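Handheld vs remote control for teaching pick and place?

dotty_servo
Moving my home project off the remote arm and onto handheld grippers, and I love it so far! You squeeze, you move, the robot copies later. My task is "clear the snack table": grab one thing, carry it, drop it in the bin. I've got 300 demos done and want 626 before I train anything.
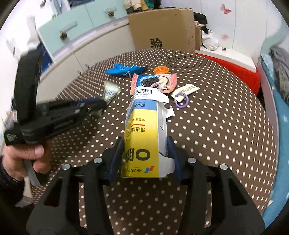 My question is how messy to make the table between takes. Right now I shuffle everything every 5 demos (wrappers, little packages, whatever's lying there).

Collusden
Shuffle every take. Five in a row with one layout and the policy memorizes the table.

vandari_bench
Disagree, sort of. I kept layouts for a few takes but changed where I started from, and mine trained fine. Boxes are where I'd spend the effort. Soft wrappers forgive a sloppy grip and boxes don't.

dotty_servo
Boxes are my slow ones, yeah. I keep wanting to twist my wrist halfway up.

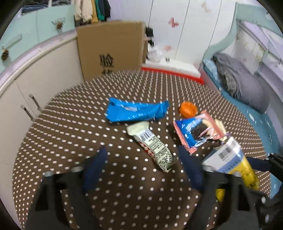 Box up off the table, blue wrapper still to go

Gosten
I'd still go remote control. With a handheld you make moves your arm can't reach, and you find out at replay. Lilian Minja's write-up on the Salcedo arm says she tossed 60 demos over that.

Collusden
Sixty is one evening of handheld work, Gosten. I'd take that trade.

dotty_servo
Same, remote made my neck hurt! But ok, fair point on reach. I'll keep my elbow lower over the bin, that's where I lean in the most.
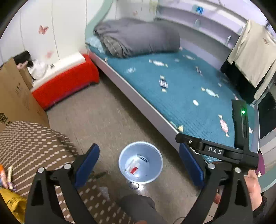
Fingers open at the bin

vandari_bench
Hold still for a beat after you open. Mine learned to let go while it was still moving.

dotty_servo
Ooh, not doing that at all. Redoing the bin ones tonight, shuffled every take. Fine, Collusden, you win.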